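December, late, past 11 pm

Tired. Feet hurt. Writing this fast before I fall asleep on top of the pen.

Movers' estimate came back from Zellar, 800 for a half load and they won't touch anything not boxed. Fine. So that's the deadline, everything boxed or bagged by the end of the month. Did the hall closet today, start to finish, skipped lunch. Well, crackers.

Found in the closet: the 2011 tax folder (why), one ski glove, the Nishimura rice cooker with no lid, a bag of bags. A bag of bags of bags really. Threw out most of them, kept the canvas ones. Vacuum cleaner attachments for a vacuum I gave away two apartments ago. Also the curtains from Clodetti that I swore up and down got lost in the last move and was so nasty to the store about. Sorry, Clodetti. They don't fit the new windows, I measured tiwce.

Called the new building about the elevator. On hold 20 songs or so, same song. Unit 216 has to be booked in for the freight one and they want a deposit. More than 800 so far just to leave one place and get into another and I havent bought tape yet.

Argued with myself about the green armchair. It goes. No, it stays. Left it in the doorway, where I banged my shin on it going to the bathroom, so it goes.

Dinner was soup out of the pot standing up. Good soup though. Rain all evening, radiator knocking. Mom's voicemail, didn't call back, will tomorrow. Write that down somewhere I'll see it.

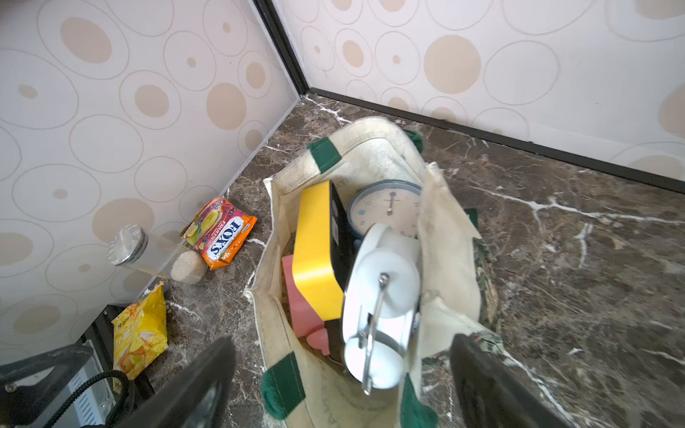

Fragile things and odd shapes I'm not trusting to Zellar, those ride with me in the car. Too many of those already. The cream tote with the green patches is taking the awkward stuff, wall clock slid in on its side of the bag, the yellow and black thing standing up next to it, the white one with the wire handle hogging the front. Pink thing down low. It's sagging and stained and I should have washed it in the summer but it holds, so whatever. Want the clock up first at the new place, before the bed even. Can't stand a kitchen without a clock. Needs 2 nails, bring the little hammer. Where is the little hammer.

Tomorrow: tape, the Flovus people about shutting off the internet (they close at 5!!), bathroom cabinet, start on books. Ask downstairs if they want the armchair. Call Mom. Defrost the freezer, eat whatever's in there, I think peas.

Bed now. Alarm at 6:30.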